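Fastix Thread and Fabric Handling Project
Progress report to the Hindcombe fund, work package 4
Prepared by Recep Güler. Reviewed by Donal Corrigan.

1. Purpose of this period

The fund asked whether machines are ready to take over chores that depend on thread, cord and soft sheet: mending a seam, sewing on a button, tying off a sack, closing a mattress cover on the shop floor. Our position at the end of the period is that parts of these chores can be done under controlled conditions. The complete chores cannot.

Work package 4 uses suturing as its reference task. It contains the same steps as hand mending (pass the needle, pull through, wrap, tie, trim) on a surface that gives under load, and it punishes small errors quickly.

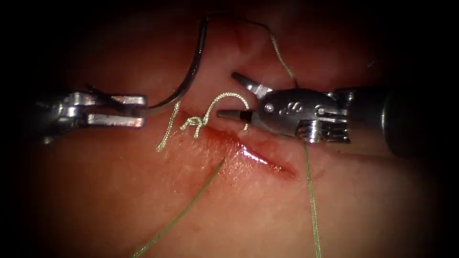 Slack management remains the main source of lost time. A person mending a sock keeps spare thread out of the way with the last two fingers and gives it no thought. A two-jaw gripper has nothing equivalent, so every length that is not held has to be tracked or moved. With the needle in the left jaws and the right jaws open, the loop of braided thread that stands up from beside the knot is free to lean, and the planner must predict where it will go before committing to a wrap. Current prediction is adequate for stiff braid. It is poor for cotton darning thread, which collapses under its own weight.

2. Results

Tying was scored over 49 sequences. Of these, 37 ended in a knot that held under the standard pull. The remainder were stopped for a dropped tail, a wrap that slid off the jaws, or thread caught on the wrist joint. The 30-minute limit per sequence was not reached in any run. Unassisted regrasping of the needle was not scored, as the method changed partway through the period.

The household set (button, hem, drawstring) was attempted on the Mostell bench with the same control software. The drawstring was completed. The button was completed only with the shirt front clamped flat. The hem was not completed.

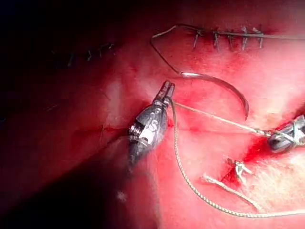 Can a machine mend a garment at home today without someone standing by?
Current systems need the fabric fixed in place, the thread type known in advance and a person available to clear tangles, which leaves little of the chore for the machine.

3. Perception

Thread detection was retrained in this period. Two errors persist. The detector joins a cut tail to a live strand when the two lie close together, and it loses strands that pass behind the jaws. The second error matters more for chores, where the work surface is patterned and the contrast cannot be chosen.

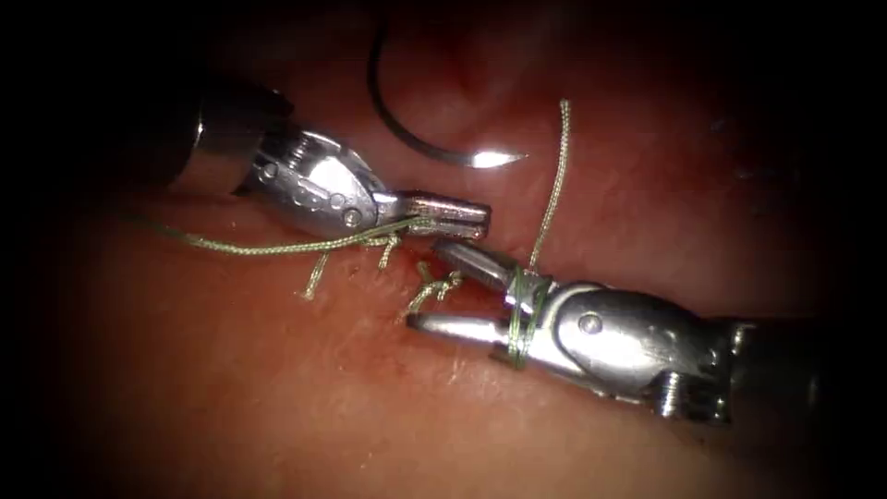
Last changed: July, section 4 revised

4. Shop-floor transfer

Vass supplied sack closures and edge tape for trial. The tape feeds predictably and the wrap motion carried over after the jaw offsets were changed. Sack twine did not carry over. It sheds fiber, its diameter varies along the length, and the tension estimate drifts as a result. We recommend that twine be removed from the next package and replaced with waxed cord, which a packing line could specify without much difficulty.

Cycle time is still well above that of an experienced packer. Most of it goes to repositioning between steps, and very little to the wrap itself.

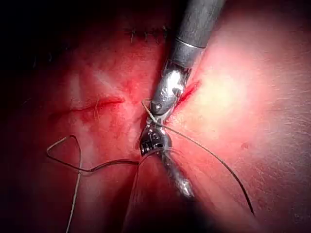 Faster arm motion would therefore gain little. The larger saving is in choosing a grasp that does not have to be changed before the next step, and the planner work for the coming period is directed at this.

5. Deviations and requests

The hem trial is carried over. The clamp for the shirt front has been redesigned and is waiting for machining. We ask the fund to approve the change from twine to waxed cord and to move the unspent travel line into bench consumables, mainly needles and jaw inserts. No change to the end date is requested.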